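The Peg, the Ball and the Long Way to January

Wistau has a museum of clocks, a decent bakery and, one floor up from the bakery, the workroom where Gokwood decides which of its wooden toys deserve to exist. Most of them don't. In a good year 141 ideas come up those stairs and 9 make it back down into a catalog, and the rest go into a crate that Andri Holzer calls the orphanage.

Holzer designs small things for small hands, and he has strong feelings about pegs. He has stronger feelings about balls, which he regards as pegs that have given up. I had come to see the set he hopes to release in January, a tabletop game called Shek, and I had imagined something grand. A castle, maybe. What I got was a peg, a ball, a box with two shallow dips in the top and a cap that he kept moving out of the way of his coffee.

"People always look disappointed," he said. "Then they stay an hour."

I stayed three.

The rules of Shek fit on the back of a bus ticket, and for a while they did. You have two round hollows. You have a few odd pieces, no two alike. Each player takes a turn putting something down, and the other player has to live with it. There is a scoring system, but Holzer has changed it so many times that he now writes it in pencil and refuses to discuss it before lunch.

Play happens on an oval white table, and he is picky about this too. Corners, he says, make people territorial. On a curved edge you never quite know where your side stops, so you reach too far, and reaching too far is where the fun is. I pointed out that most families own a table with corners. He wrote that down, looking wounded.

The wood for the pieces comes from Botholm, where a small mill turns it to his drawings and sends it back with notes. The notes are not always polite. One early peg came home with the word "WHY" penciled on it, and he kept that one on his desk for a year. The finished peg is beige, plain and about as glamorous as a clothespin, and it has been through 10 versions. I was allowed to hold numbers four and seven. I could not tell them apart, and I said they were both very nice. 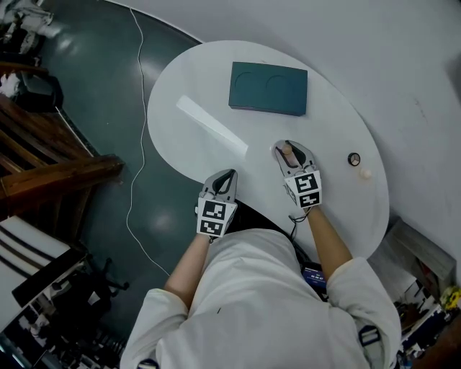
A room that works for a living

I have visited a lot of design studios for this magazine, and most of them have been tidied with a photographer in mind: one plant, one chair nobody sits in, a shelf of books sorted by color. It was a relief to find a room that had not heard I was coming. A wooden stair rail climbs one side, with a heap of black and white stuff piled up near it that has clearly been there long enough to have rights. There is a black office chair on wheels. There is a gray cardboard box leaning by the wall with a cluttered shelf below it, and on the shelf, of all things, something yellow in the shape of a flower.

The floor is a glossy green-gray so dark that the overhead lights shine back up at you. It is a handsome floor – and a terrible place to drop a small ball, as I learned early and then learned again.

Then there is the wall. Everything else in the room has been given something to hold, and the wall has been let off. Holzer has plans for it, naturally. He has had plans for it through 2 leases. At one time it was going to be cork, then pegboard, then a mural of the Botholm mill done by a cousin who moved away. I told him I liked it as it was. He said that was what his landlord said.
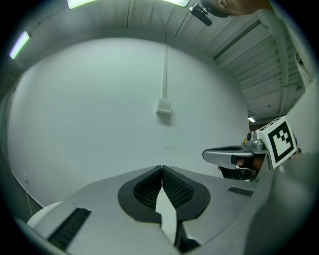
The big white wall, with its conduit and its little electrical box, still waiting for a mural.

By midafternoon we had played Shek eleven times and I had won once, on a technicality he removed from the rules while I was putting on my coat. He walked me down as far as the bakery, still talking about the cap. He thinks it might be too cheerful. The mill thinks so too, apparently, and has sent a note.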